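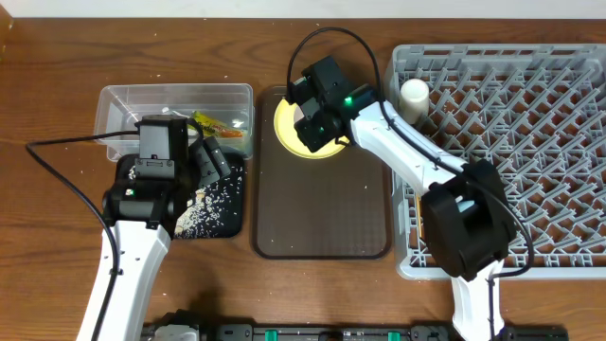

Fig. 1. Clear open container with one packet inside.

Unit 7: Screen exposure and early language

Reading: Tautahi, chapters on joint attention.

Parents of toddlers tend to underreport their own phone use. The Skirnell cohort (2,000 families) compared diary entries with device logs — the gap was widest at mealtimes. Two measures are used in this unit: minutes of child viewing, and adult words per hour. Record them separately. Do not average across age bands.

For September: bring one completed diary sheet, scored out of 100.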